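4. Before your first tasting route

This section explains how to prepare the Zirnura audio guide for a trip on the Brularley wine road. Please finish sections 1 to 3 first (charging, language, earphones). You need a Wi-Fi connection for steps 1 to 6. After that the guide works without any connection, also in the hills behind Treloar where the phone signal is weak.

4.1 Loading the route

1. Press and hold the side button until the green light comes on. The start screen opens after a short melody.

2. Choose Routes, then Wine Country. If the list stays empty, go back one screen and choose Refresh.

3. Select the route you want. The Brularley route has 17 stops and can be done in one long day or in two easy ones. The Jindgate route is shorter and goes mostly on foot.

4. Press Load. The blue bar shows the progress. Do not switch off the guide while the bar is moving.

5. When the guide asks for a region code, enter 2152. This code is the same for both routes.

6. Wait for the word Ready. The route now stays in the memory until you delete it.

Note: The memory must have at least 300 MB free. To see how much is free, open Settings and choose Storage. Old city tours can be deleted there, one by one. A tour which you deleted can be loaded again later without payment.

4.2 Setting the day plan

1. Open the loaded route and choose Day Plan.

2. Enter your start time. Most cellars on the route open their doors at ten in the morning, but the small ones near Treloar open only after lunch.

3. Mark the stops you want to visit. Stops you do not mark are still shown on the map, but the guide will not speak when you pass them.

4. Choose the length of stay for every stop. The factory setting is 60 minutes. This is enough for a tasting and a short walk through the cellar – if you also want to eat, please choose a longer time.

5. Choose Driver or Passenger. In Driver mode the guide skips the tasting chapters and tells about the landscape and the villages. You can change the mode at every stop.

6. Press Save. The guide calculates the order of the stops and shows the arrival times.

Note: The arrival times are calculated without traffic. During the harvest weeks there are many tractors on the road between Brularley and Jindgate, and you should expect to be slower than the plan says.

CAUTION: Do not operate the guide while driving. Give it to a passenger, or stop at a safe place.

CAUTION: If you drink wine at the tastings, do not drive. The shuttle bus stops are marked on the map with a small white wheel. In the menu Help you find the telephone number of the taxi service.

4.3 Reserving a tasting

Some cellars receive visitors only with a reservation. They are marked with a clock sign.

1. Touch the stop on the map and choose Reserve. The guide must be connected to Wi-Fi for this.

2. Enter the number of persons. Children count as persons, even when they do not taste.

3. Choose a free time from the list and press Send.

4. Wait for the confirmation. It appears under Messages and is also printed on the day plan if you use the printing function (see section 7).

If the confirmation does not come, the cellar has perhaps closed its list for the day. Please choose another time and send again. To cancel, open the confirmation and press Cancel Visit. Cellars are thankful for every cancellation, as the tables are few.

4.4 At the stop

1. Park the car and take the guide with you. The chapter starts by itself when you are near the entrance.

2. To stop the voice, press the side button one time shortly. To continue, press it again.

3. To hear the last sentence again, touch the arrow at the left.

4. When you leave, touch Next Stop. If you forget this, the guide will ask you on the road.

Note: In deep cellars the guide can lose its position. The voice continues, but the map stands still. After you come out, keep the guide under the open sky for a moment and the map will follow again.
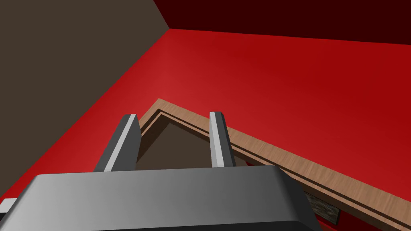

Treloar, September 2020

Changes to this section in the present edition: the start of the Treloar walk was moved from the market square to the old station. If you loaded the route before this edition, delete it and load it again as in 4.1, otherwise the first chapter will start at the wrong place. Your day plan is lost when you delete the route – write down your stops before.

The shuttle bus runs from May until the end of the harvest. Outside these months the white wheels remain on the map, but no bus will come.

For cleaning and storage of the guide after the trip, see section 5.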